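Zareo Two-Arm Folding Cell
Set-up and Service Guide

Section 12. Missed Grasps and Fabric Jams

This section covers faults in which a gripper closes without holding fabric, holds more layers than commanded, or does not release. It applies to cells running the Kubo controller with both arms mounted on the table-edge rail. For faults in the joints or the power supply, see the Ulstead arm manual.

Section revised July 13, 2021.

12.1 Before you start

CAUTION: A jammed gripper can open suddenly when the fault is cleared. Keep hands, hair and loose sleeves clear of both arms until the motors are off.

CAUTION: The arms are not braked. When motor power is removed, a raised arm will drop. Support the wrist before you cut power.

Do not pull fabric out of a closed gripper while the motors are on. The controller reads the pull as a position error and increases motor current to correct it.

12.2 Fault 301: grip closed, no load

Fault 301 is set when the fingers reach the closed position without meeting resistance. The usual cause is a grasp point placed outside the edge of the fabric. Light cloth on a light-colored table is the most common case.

1. Press Hold on the controller. Both arms stop and keep their position.

2. Open the wrist view for the arm that reported the fault. Check where the fingers are in relation to the fabric edge. For an edge grasp, the edge must lie between the two fingers, with one finger over the table and the other over the cloth. 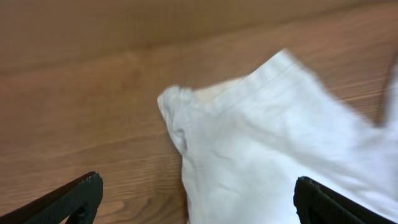 3. If both fingers are over the table, jog the wrist toward the fabric in small steps until the edge is between them.

4. If a finger is pressing on the cloth, raise the wrist before you jog sideways. Moving sideways under load drags the fabric and moves the grasp point.

5. Select Retry Grasp. If fault 301 returns, select Abandon Item and go to 12.4.

NOTE: A blurred wrist view cannot be used to judge the edge position. Wait until the arm and the cloth are still, then refresh the view.

12.3 Fault 212: unexpected contact

Fault 212 is set when an arm meets resistance during a move that should be free. The arm stops at the point of contact and the other arm is held. Check the overhead view before you jog either arm. 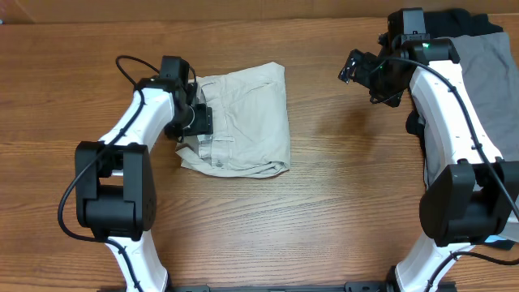

Garments waiting to be folded are a frequent source of this fault. The controller plans moves around the item being worked on, but it does not track items left elsewhere on the table. Clothing placed behind or under an arm, like the gray garment at the far right, can be caught when that arm lowers. Keep waiting items outside the reach of both arms. Check the gripper cables at the same time, and confirm that each loop can follow the wrist without snagging at the joint block.

To clear the fault:

1. Find the arm that stopped and the item it touched.

2. Jog that arm straight up. Do not jog the other arm first.

3. Remove any item that does not belong to the current job. Press Hold and confirm that both arms are stopped before you reach in.

4. Select Clear, then Resume.

12.4 Fabric bunched at the fingers

Thin cotton can gather in folds around the fingers during a lift. The controller may not report a fault, as the load can fall within limits. Check the wrist view if an item hangs unevenly or a fold comes out short.
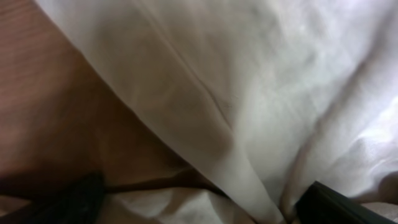

Figure 12-3. Wrist view, white fabric bunched near a gripper finger.

1. Press Hold.

2. Lower the wrist until the fabric is supported by the table.

3. Open the gripper fully and raise it clear of the cloth.

4. Support both wrists and switch off motor power.

5. Spread the item flat by hand. Check the finger surfaces for lint or thread and wipe them with a dry cloth.

6. Restore motor power, home both arms and restart the item from the first fold.

If the same fault occurs 2 times on one item, take the item out of the job and record its fabric type in the log. Send the log to Parkurari service with the controller serial number.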